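La salle des associations de Carance retrouve ses tables, et ses stands

Carance, le 9 mai 2021

Il y avait du monde, ces derniers jours, autour des grandes tables de la salle des associations, et cela faisait bien plaisir à voir. L'atelier de montage et de réparation a repris ses habitudes après de longs mois de silence, avec un programme qui ferait presque peur aux plus courageux : remettre d'aplomb tout le petit matériel des fêtes de Carance, les présentoirs, les supports, les structures sur pieds, bref tout ce que l'on sort des cartons la veille d'une manifestation en espérant très fort que rien ne manque.

Les habitués se souviennent sans doute que le matériel avait été rangé un peu vite en janvier, quand il avait fallu libérer la réserve de la rue Pumard pour les travaux de toiture. Les éléments étaient partis dans des caisses, les caisses dans un garage, et le garage, ma foi, avait gardé tout cela bien au frais. Au moment de rouvrir, il a fallu trier. Les notices avaient disparu pour la plupart, les sachets de vis s'étaient mélangés, et certaines pièces se ressemblaient tellement que l'on a passé un bon moment à les comparer l'une contre l'autre sur un coin de table, avec beaucoup de patience et quelques éclats de rire.

Le gros morceau de la semaine, c'est la structure blanche, que les plus anciens appellent encore « la tour ». Elle n'a l'air de rien dans son carton, mais une fois sur la table elle prend tout de suite ses aises ! Le corps est évasé, large en haut et plus étroit en bas, avec des croisillons à l'intérieur, et de longs poteaux blancs partent des angles. C'est un ensemble assez élégant, il faut bien le dire, et qui donne du fil à retordre à tous ceux qui s'y attaquent pour la première fois. 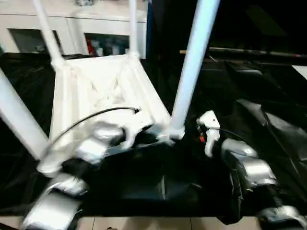
La structure blanche sur la table de montage, avec ses poteaux et son câble noir.

La difficulté, nous a-t-on expliqué à l'atelier, tient surtout à l'ordre des opérations. On a envie de tout serrer au fur et à mesure, c'est humain, et l'on se retrouve avec un dernier poteau qui ne veut plus entrer. Il vaut mieux présenter toutes les pièces, laisser un peu de jeu, regarder l'ensemble d'un côté puis de l'autre, et ne serrer pour de bon qu'à la fin. Quant au câble, l'atelier recommande de le garder bien dégagé pendant les manipulations. L'an passé, un autre cordon s'était retrouvé pincé sous un montant et il avait fallu recommencer toute une matinée de travail - on en parle encore à la pause café.

À côté de cette belle pièce, les participants ont aussi repris 2 présentoirs pliants de marque Ekcombe, achetés d'occasion il y a quelques années et dont les charnières grinçaient à réveiller tout le quartier. Une goutte d'huile, un peu de patience, et les voilà repartis pour un tour. Les vieux panneaux de la bourse aux plantes, eux, attendront encore un peu : la peinture s'écaille et il faudra se décider sur une couleur, ce qui promet de longues discussions.

Tout ce travail a un but bien précis, la fête du quartier Rutherford, que beaucoup attendent avec impatience. Le programme n'est pas encore arrêté dans ses détails, et il dépendra bien sûr des règles sanitaires du moment, mais le principe d'une installation en plein air est retenu. Une enveloppe de 400 euros a été réservée pour remplacer la visserie, les embouts et les quelques rallonges qui ont rendu l'âme. Ce n'est pas une fortune, mais avec un peu de récupération on va déjà loin, et l'atelier a toujours su faire durer les choses.

Pour celles et ceux qui auraient envie de donner un coup de main, les séances se poursuivent par petits groupes, sur inscription à l'accueil de la mairie. Le masque reste obligatoire dans la salle et chacun est prié d'apporter, s'il en possède, son tournevis et sa clé six pans. Il n'est pas nécessaire d'être bricoleur - on apprend vite, et il y a toujours quelqu'un pour montrer le geste. Les enfants sont les bienvenus à partir du moment où un adulte les accompagne.

L'atelier recherche également des boîtes à compartiments pour ranger les petites pièces, ainsi que des étiquettes solides, car il n'est plus question de revivre le grand mélange de cet hiver. Les dons peuvent être déposés à l'entrée de la salle, sur l'étagère de gauche, aux heures d'ouverture.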